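Fajardo House – The Dining Room and Its Table

Updated 31/01/2026

The dining room on the ground floor of Fajardo House gets more use than any other room in the building. It was repainted in May and most of the furniture was moved back the same week. The notes on this page go with the gallery and cover the table, the chairs and the small things that collect there between meals. The house inventory runs to 3,836 entries, and over 200 of them belong to this room.

The table

The table came from Cludar with the first delivery and has stayed in the same spot. It is kept covered. The cloth now in use is sage green with a white grid and small hearts, stars and arrows printed on it. It replaced a plain one that showed every mark. A spare is kept in the hall closet, second shelf, with the napkins.

Meals are put out at one end and the rest of the table is left for whatever is going on that day. Toys are allowed on the cloth. Paint and glue are not, and those stay in the Adunia room across the hall. 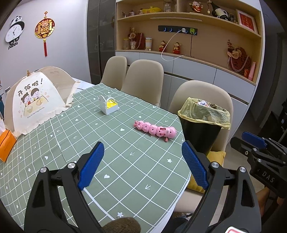 The toys that live in this room are the small ones. The pink caterpillar is a wind-up, with a key on the underside, and it runs better on a bare floor than on cloth. The little gray-and-white cart has a yellow panel and an upright handle. Both go back in the toy drawer at night – the drawer sticks, so pull from the left side.

The food cover

The mesh cover is cream with a ruffled edge and a brown knob on top. Two cartoon children are printed on it, eating at a table, under the words 开饭啦!, which means the meal is ready. It opens and closes like an umbrella. We bought two from Flidon and the other one is in the kitchen. They fold flat enough to hang behind the door.

The chairs

The chairs in this room are upholstered in beige. The covers do not come off, so spills are wiped up right away with a damp cloth. The mustard-yellow cushion belongs with them and should not go out to the porch.

Odds and ends

Tissues are kept on the table. The bin is black and takes the yellow bags, which come in packs of 20 and are stored under the sink. One carton holds 300 and lasts most of the year. The bag is changed after the evening meal.

Notes for the kitchen and the hall are on their own gallery pages. The porch page is being redone and will go up when the new shelves are in.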